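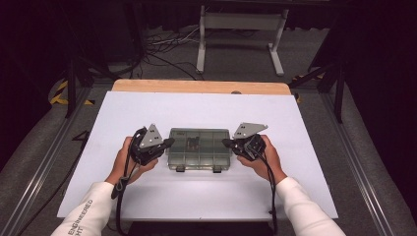

4. Announced and actual attendance

4.1 What the clubs mean by a crowd

Every basketball club in our study publishes an attendance figure, usually during the last quarter, when the announcer thanks the crowd for coming and then tells it how large it is. The crowd is in a fair position to judge. At Bestora, whose hall holds 2,890, we sat through evenings on which the figure was met with applause, and others on which it was met with people turning round in their seats to look for the rest.

The trouble begins with the word. League rules ask for "attendance" and leave the clubs to decide what that is. Bestora reports tickets issued, which takes in season tickets, sponsors' allocations and the bundles sent out to schools, whether or not anyone comes through the door. Trelel reports tickets sold, and counts a family ticket as one sale in some months and as a family in others. Brurell plays in a hall with room for 800 and, as far as we could establish, reports what the person on the door remembers. Its figures proved the most accurate of the three.

Earlier work has tended to take published figures at face value, on the reasonable ground that they are published. Studies of ticket price, winning streaks and bad weather all lean on them. If the gap between the announced crowd and the real one were the same every night, little harm would follow, as a steady error drops out of most of the models used. Our concern in this section is that the gap moves, and that it moves with the very things those studies set out to measure.

4.2 Data

We matched announced figures with entry records for 90 home games. Entry records are the counts logged by the ticket readers at the doors. They have their own faults. A spectator who goes out for a smoke and comes back may be logged again, depending on the mood of the reader, and children carried in on a parent's shoulders are often not logged at all. We removed repeat scans of the same ticket and did nothing about the shoulders.

For Brurell, which has no readers, we used hand counts made at half-time from the balcony. Half-time is a poor moment to count people, as a good share of them are queuing for chips. The counters therefore went round the queue as well, and were on several occasions taken to be pushing in.

Games played at a borrowed venue were left out. Trelel moved to the Petkov Hall for part of November while its own roof was seen to, and the two buildings differ so much in size and comfort that any comparison would have told us mainly about roofs.

4.3 Results

The announced figure was higher than the entry count in nearly all games. This will surprise few readers who have attended one. More useful is the pattern. The gap was narrow when the visitors were strong or local, and wide when they were neither. People who already hold a ticket, it seems, weigh up the evening much as everyone else does, and a wet night against a side at the bottom of the table loses out to the sofa. The ticket has been paid for, and so it counts. Its owner is at home.

At Bestora this has an odd effect. Judged by announced figures, the quality of the visiting team hardly matters: the line is almost flat, and a club official could look at it and conclude that the public loves basketball for its own sake. Judged by entry counts, the public loves basketball a good deal more when there is a chance of a decent game. We suspect that several published findings of a "loyal core" of supporters are in part findings about direct debit.

Trelel shows a weaker version of the same pattern, with one extra feature. Its announced figures end in a zero far more often than chance would allow. We asked about this and were told that the figures were rounded for ease of reading. We then asked whether they were rounded up or down, and the conversation moved on to the new scoreboard.

Brurell's announced figures sat close to the hand counts throughout, and twice fell below them. The club sells few season tickets and gives hardly any away, so it has little to be mistaken about. There may also be some pressure from the building itself. In a small hall, everyone can see everyone.

4.4 Does it matter on the court?

A further reason to want true counts is the long argument over home advantage. If a noisy crowd helps the home side, it must be the people present who make the noise, and tests that use announced figures are crediting sofas with some part of the din. When we reran the usual model with entry counts in place of announced ones, the link between crowd size and the home side's foul difference became a little clearer, though it remained modest. The link with winning did not change enough for us to say anything about it, and we will resist the temptation.

We would also caution against reading too much into fullness. A hall that is half empty with everyone packed behind one basket is a different place to shoot free throws from one that is half empty all over. Entry counts cannot tell the two apart. Neither can we, except at Brurell, where the counters made a seating sketch each time, and where the answer was generally that people sat near the heater.

4.5 Limits

Three clubs are not a league. All three agreed to share records, which may mark them out as having less to hide than the clubs that never replied, and our gaps are perhaps on the small side for that reason. We also had no access to resale data, so a ticket passed to a neighbour looks the same as one used by its buyer. For our purposes a neighbour is as good as anyone, but a study of loyalty would need to know the difference.

Figure 1. Translucent grey compartment box on a white tabletop, with a hand-held gripper on either side.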